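Nolen Wool Dryer Balls, Large, Undyed

Sold in a cotton drawstring bag
In stock
Ships from our shop in Jirkmont
Free local pickup

I held off on carrying dryer balls for years. People kept asking at the counter, and I kept saying I'd look into it, and then I'd try a set at home and they'd come apart in the drum like an old sweater. The cheap kind has a filler core with a thin skin of wool over it, and once that skin goes you have fuzz on everything you own (black pants especially, ask me how I know). So when the Nolen samples showed up I was ready to be annoyed with them.

I wasn't! They're wool all the way through, wound tight and felted hard, and they feel heavier in your hand than you'd expect. I've had my own set going since last March, with towels, sheets, the dog's blankets and more jeans than one house needs. They've gone a bit gray and a bit lumpy, and that's all that has happened to them.

What they do

They bounce around between your clothes and keep things from balling up into one wet lump. Sheets are where I noticed it first. My fitted sheet used to swallow everything else in the load and come out with a damp pillowcase in the middle, and now it mostly doesn't. I say mostly. A king-size fitted sheet is a force of nature, and I still stop the dryer halfway and give it a shake.

Towels come out fluffier, and I stopped buying dryer sheets, so the laundry room doesn't smell like a fake meadow anymore. If you like the fake meadow, put 2 drops of the Imusano lavender oil on each ball, let it soak in for 20 minutes, and then run the load. Please don't skip the soaking part, or you'll get an oily spot on a shirt and write me a sad email.

As for drying time, my towel load used to take an hour, and now I set it for 40 minutes and check. Your dryer isn't mine, so I'm not going to promise you a number. An overstuffed drum will be slow no matter what you throw in with it. 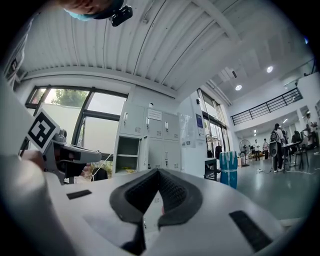
A white body with a dark gray padded piece, and a second gray gripper to the left.

What they don't do

They won't fix static completely. In winter, with fleece and anything polyester, you'll still get a crackle. Taking the synthetics out early helps a lot more than adding another ball does. I know there's a trick going around with safety pins pushed into the wool, and I've tried it, and I couldn't tell any difference except that I was nervous the whole time about a pin coming loose.

They won't take pet hair off a blanket by magic either. Some of it ends up in the lint trap and some of it ends up on the ball. Pick it off when you think of it. I do mine while I'm waiting for the kettle.

And they make noise. It's a soft thump, nothing like a pair of sneakers, but if your dryer is on the other side of a bedroom wall you may want to run it before bedtime. My old dryer had a metal drum that rang like a bell for the first few loads, and either it got better or I stopped hearing it.

Sizing

We only carry the large. Nolen makes a smaller one too and I tried it, but it kept disappearing into pillowcases and pant legs, and I found one in a sweatshirt hood at the grocery store. The large ones get stuck in a duvet cover now and then (button it up first!), but otherwise they stay out where they belong.

For a compact or apartment-size dryer, use fewer of them and leave the drum a little emptier than you normally would.

Care

Don't wash them after every load, they don't need it. When they start looking fuzzy, trim the loose bits with small scissors. When they stop doing much, run them through a hot wash inside a tied-off sock or mesh bag, then dry them on high, still tied up. That tightens the felt again. Let them cool on the counter before you put them back in the bag, and leave the bag open if your laundry room runs damp.

Keep them away from dogs. I mean this kindly, but they look exactly like a toy and they smell like sheep. My own dog got hold of one on the second day and it was not salvageable.

The undyed wool varies from batch to batch, anywhere from cream to a sort of oatmeal, sometimes with darker flecks. If you want a set that matches one you already have, put a note in the order and I'll dig through the bin and do my best.

Goes well with

Hrytsenko folding drying rack, for the sweaters that shouldn't be in the dryer in the first place
Imusano lavender oil, small bottle
Mesh wash bag, medium or large

Shipping and returns

Orders placed before noon usually go out the same afternoon. Everything is packed in paper, and the box might be a reused one, so don't be surprised if it has somebody's soap logo on it. Local pickup orders wait on the shelf behind the register, and you don't need to print anything, just tell us the name on the order.

If you don't like them, send them back within 20 days, even if you've used them. I'd rather hear what went wrong than have them sit in your closet. The one thing I can't take back is a set with oil on it, as the smell gets into everything else on the shelf.

Questions about your particular dryer? Use the contact form and tell me the brand and whether it's gas or electric. I answer those in the evening, after the shop closes.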